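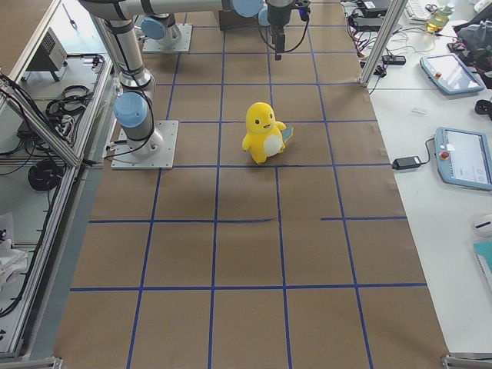

**TOYS / CLEANING AND REPAIR**

November 16, 2022

Thread on washing used stuffed animals. I sell them at a table on Fraser Street in Trurnstead and I get the same questions every weekend, so I'm putting the answers in one place.

---

Check the tag first. If it says surface wash only, believe it. Those usually have a cardboard piece, a sound box or bean filling, and none of that does well in a machine.

---

No tag? Squeeze the whole toy slowly. Feel for anything hard in the belly, paws and feet. A battery box can sit deeper than you'd think. I ruined a singing lamb in August this way.

---

Look over the seams before water gets near them. A small gap under an arm becomes a big gap in the spin cycle and then you're picking stuffing out of the drum. Sew first, wash second.

---

For closing seams I use a ladder stitch and upholstery thread. Regular thread is OK on small toys. Match the color to the fabric on the side that shows most. Knot it, then run the needle through the body and out the other side before you trim.

---

Machine wash: cold, gentle, in a zip mesh bag. Mine are Gonumel bags, the medium size. Large toys go in a pillowcase tied with a shoelace. Add a couple of towels so the load doesn't thump.

---

Detergent: I use Zulline unscented, 2 teaspoons. People use far too much. Leftover soap makes the fur stiff and it picks up dirt again in a week. No fabric softener.

---

Light-colored plush shows every mark. Yellow is the worst for me, worse than white, because you can't bleach it and old drool stains come up brown. Dab with cool water and a drop of dish soap, wait 15 minutes, dab again. Don't scrub. Scrubbing breaks the pile and you'll have a bald spot.

--- 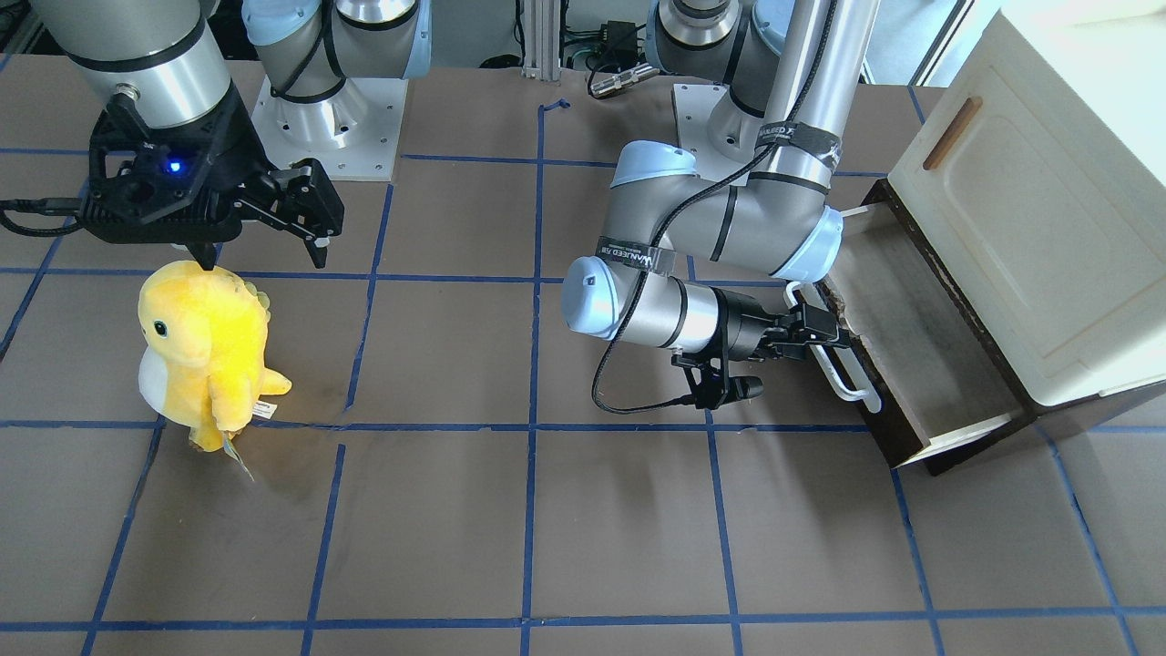

*Yellow plush dinosaur and an open drawer.*

---

Drying is where most of them go wrong. Roll the toy in a dry towel and press hard. Then hang it by the mesh bag or set it on a rack with a fan on it. Turn it morning and night.

---

A medium toy takes me 2 days in summer and 3 in winter. If the outside is dry and the middle feels cool when you push your thumb in, it needs longer. Put it away damp and it will smell like a basement.

---

You can use the dryer on no heat. Never on high. The fur melts at the tips and goes crunchy, and there is no fixing that. Plastic eyes can cloud up too.

---

Once it's dry, brush it. A soft pet slicker brush works. Short strokes, one direction, hold the fabric flat with your other hand. Five minutes of brushing does more for the price than anything else on this list.

---

Loose eyes and noses: if it's going to a small child, take the part off and embroider a new one. Glue lets go. I won't sell a glued eye.

---

Storage: clean, dry, in a drawer or a cotton bag. Plastic bins are fine if you're sure about the dry part. Keep them out of direct sun. I had 9 rabbits fade on one side by a window.

---

Someone asked about freezing for dust mites. I do it for toys that can't be washed. Sealed bag, overnight or longer, then vacuum with the brush attachment. It doesn't clean anything, so you still need to wipe the surface.

---

Next thread will be on restuffing, including what to do about flat necks. If you have a toy with a wobbly head, post it below and tell me how big it is.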